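Tuesday, April 25, 2023
By Efa Pritchard

Ticket 1076: Hutcombe broadband dropping out, still open

Reopening this one. It was closed in March with the note "resolved, line stable", and I'd like to know who decided the line was stable, given that it went down again the same afternoon.

Symptoms as before. The connection drops for a few minutes, comes back by itself, and is fine until the next time. Phones go with it. The router shows its amber light while it's down and goes green again before anyone on the helpdesk has picked up. When they do pick up they run a test, tell me the line is perfect and ask if I've tried turning it off and on. I have. It makes no difference that I can find.

What Rivgate have suggested so far, and what came of it:

New filter on the phone socket. Fitted. Drops carried on.

New router, same model. Fitted by Ewan Lockyer. We had four quiet days, which is when the ticket was closed. Then three drops in one morning.

Moving to a different wireless channel. I did say at the time that the wired machines go off as well, so I can't see how the channel comes into it. Done anyway. Drops carried on.

"Too many devices." We have 32 on the network, counting the printers. Prendside has more than that on the same package and the same router and never has any trouble, so I'm not accepting this without some evidence.

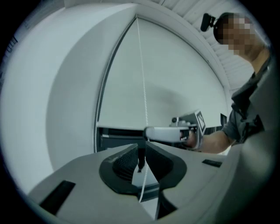 Hutcombe, ground floor.

Dilwyn Gough's theory is damp in the joint box on the outside wall. I was doubtful, having heard damp blamed for most things in this building, but his notes are better than mine. He wrote down the times of the drops for a fortnight and most of them fall on wet days or the morning after. Most, though. There are two on dry days that he has put a question mark against and I would want those explained before we start digging anything up.

Lleucu Eynon asked whether it could be the cable and not the box. The run from the box to the comms cupboard is roughly 200 feet and part of it goes under the yard. It was there before any of us. I asked Rivgate for a drawing and was sent one for a different site. 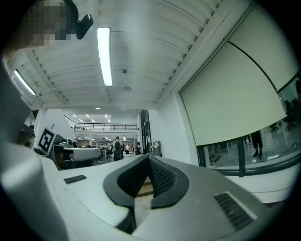
I also tried the test socket behind the faceplate, as instructed, with everything else unplugged. It dropped twice in an hour. To my mind that clears our internal wiring and the 32 devices together, because there was one laptop plugged in and nothing more. I reported this on the phone and was told it would be "added to the notes". It isn't in the notes. I've just looked.

Reply from Rivgate support (Cristóbal Carrasco), pasted in from email:

"Thanks for the detail. I can see the error count on your line goes above 1000 in the minutes before a drop, which the standard test doesn't pick up because it only looks at the line as it is at that moment. I'm booking an engineer for the outside plant. Please leave the router on so we keep the history."

That is the first answer with a number in it, so I'll take it. I will still believe in the engineer when I see the van.

Still wanted from Rivgate:

– confirmation that the visit covers the box and the underground run, and isn't another router swap
– a drawing of the right site
– the test socket result put on the record

Lloyd, the phone system, is being left alone until this is sorted. Ewan wants to update it while the engineer's here and I've said no – one thing at a time.

Status: open. Please don't close it without ringing me first.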